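Section 4: Opening the case and fitting your memory

Before you begin, find a table with plenty of room and make yourself a cup of tea — then put it well out of reach. The Ovulano memory kit takes most people about 43 minutes to fit, and there is no prize for being quick.

1. Shut the computer down, switch it off at the wall and pull out the mains lead.
2. Hold the power button in for a few seconds to clear any charge left behind.
3. Lay the tower on its side and take off the side panel. Keep the screws in a saucer or an egg cup.
4. Touch a bare metal part of the case before you handle anything inside. 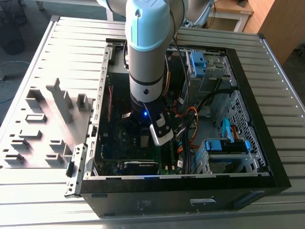
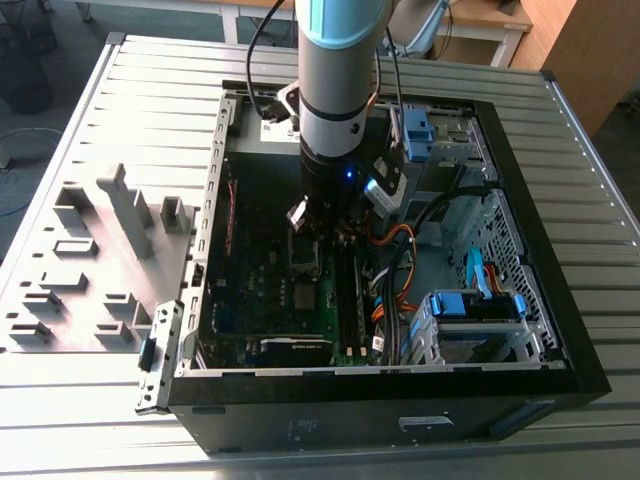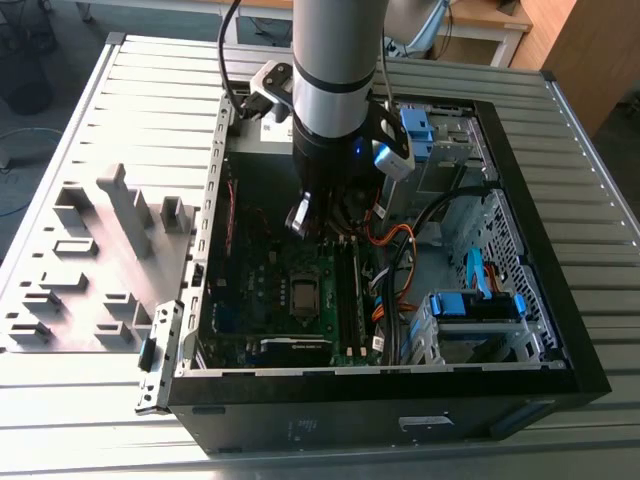
Fig. 4: Tower on its side with the side panel removed.

5. Find the memory slots and open the latches gently with a fingertip.
6. Line up the notch in the module with the ridge in the slot, then press down evenly until the latches close.

Note: If the module won't go in, turn it end to end and try again. A surprising number of us get it the wrong way round the first time.

Caution: Never touch the gold contacts, and never force a module into its slot.

7. Refit the panel, plug everything back in and switch on. The first start may be slow, so do give it a little while before you worry.

If the screen stays blank, turn to Section 7 or write to the Mallia help desk, quoting code 543.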